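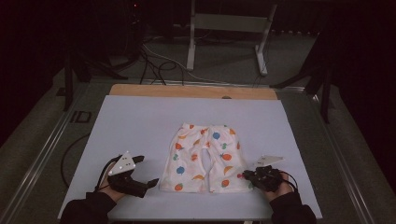
Folding toddler shorts so they stay folded

Montri Sombatkul
My daughter has a drawer full of thin cotton shorts like her white ones with the fruit print. I fold them in half and by the next morning they're a heap again. Is there a better way? The drawer is 10 cm deep.

Gholamreza Nazari
Lay them flat with the waistband away from you and smooth the legs. Put one leg over the other, tuck in the bit that sticks out at the crotch, then fold up from the hems in thirds. Stand them on end in a row. If they come out like this, shake them and start again:

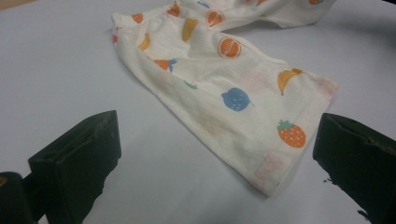

2 more replies

Khamphan
I gave up folding ours. They go in a box.

Jistudora
Thirds is too bulky for age 2, I just do halves twice. Don't iron over the print.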